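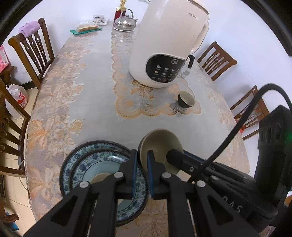
Smaller plates are a waste of money, Sofia Kontogiannis told us before we had served a single meal, and anyone who is still hungry will simply go back to the pot. We wrote this down as the opposing view. By the end of the project it was closer to our own view than anything in the leaflet.

Do Smaller Plates Make People Eat Less?
Project report, Food and Health module, Granden College
Submitted March 4, 2023

Why we chose this

The Prunness leaflet has been on the canteen noticeboard since we started the course. It says that swapping a dinner plate for a smaller one "fools the eye" and that people eat less without noticing. It gives no source. The idea is repeated in magazines, on packets and by relatives, and most of our class believed it when we asked. We wanted to know if it would hold up in an ordinary dining room with ordinary food, where people know each other and can see the serving dish.

The argument goes like this. A spoonful of rice looks mean on a wide plate and generous on a narrow one, so people stop serving themselves sooner on the narrow one. That is an argument about looking. It says very little about eating, and the leaflet slides from one to the other in a single sentence.

What we did

We used the evening meal at Nandorach, the hall where most of our group live. Residents there help themselves from a hot counter, which suited us. On some evenings we put out only the large plates and on the others only the small ones, and we kept to dishes that came up on both sorts of evening: rice with a bean stew, pasta bake, and potatoes with whatever was on. Each plate was weighed after serving and again when it came back. Seconds were weighed too, if we caught them.

We recorded 339 meals. Shabnam Dogar did the weighing on the counter side and I did the returns. We told residents that the project was about food waste. This was partly true, but it does mean that anybody who felt guilty about leftovers may have cleared their plate to please us.

What we found

First servings were lighter on the small plates. The difference was clear for rice and pasta and hardly there for potatoes, perhaps because people take potatoes one at a time and stop at the number they always have.

More people went back for seconds on small-plate evenings. Once those were added in, the gap between the two sorts of evening closed to almost nothing. Leftovers were a bit lower with the small plates, and that is the one result I would be willing to repeat to someone else. Even so, pasta bake is popular and bean stew is not, and I am not convinced we have separated the plate from the dinner.

Comparison with a café

Qureshi, the café by the station, let us sit in for 2 lunchtimes. Staff plate the food there, so the customer has no say in the portion. The same lasagne went out on whichever plate was clean. We asked people afterwards whether they had had enough and nearly all said yes, whatever it had come on. People tend to say yes when the person who cooked it is standing close by, so I would not build anything on this.

Problems

The scales had to be replaced part of the way through, and the new ones read slightly heavier. We corrected for it by weighing the same jug of water on both. I think the correction is fair but it should be said.

On 4 evenings the counter ran out early and late arrivals took what they could get. We left these meals in. Shabnam wanted them out, and her reasoning was that a person facing an empty tray is not choosing a portion. Mine was that once we started removing evenings we did not like, we would be doing what we accuse the leaflet of doing. We ran the totals both ways and the overall picture did not change much.

We also have no idea what anyone ate later. Nandorach has a kitchen on every floor, and toast does not get weighed.

What we would do next

The group would like to repeat this in April with the serving spoons swapped as well as the plates. My guess is that the spoon matters more — most people seemed to serve by the spoonful and stop at two, whatever was underneath. That is only what I thought I saw while standing at a hatch, and it needs measuring before it ends up on a leaflet of its own.

We have asked for the source of the Prunness claim and are still waiting for a reply.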